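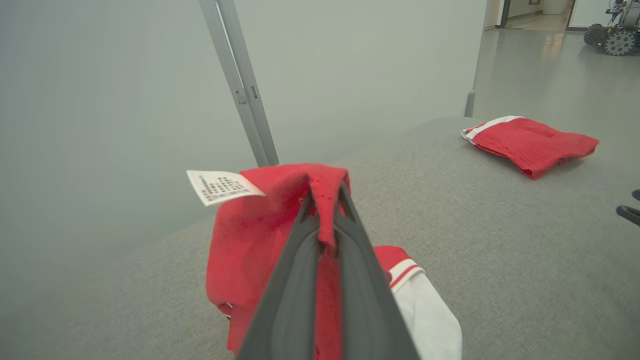 ## Saturday with the folding machines

By the time I found the right door at Raltik it was a little past ten, and Guangming Tan had already put out coffee and apologized twice for the parking. He runs the open days here (there are 2 a year, and he'd happily do more), and he has the gift of making you feel that you're the very visitor he was hoping for.

What he wanted me to see was laundry. I have folded a great many shirts in my life without giving any of it much thought, so it was a funny feeling to stand beside a carpet-gray table and find myself rooting for a gripper with a fold of red cloth between its two fingers, a little white care label poking out at the side. One red garment lay folded into a neat rectangle farther along. "Sleeves are the worst," Guangming told me cheerfully. "Cuffs, too. You pull on one thing and three others move!"

Miłosz Pawlak, who came over from Vostuleck last February, keeps the log of practice folds, and he let me leaf through it while we talked. The team had reached number 234 on this batch of clothes and hopes to get to 1000 before the next open day. Each entry has a short note beside it, and my favorite just said "inside out again."

I'd planned to stay for 15 minutes. It was well past lunch when I finally went looking for my coat, and Miłosz was still telling me about hoods.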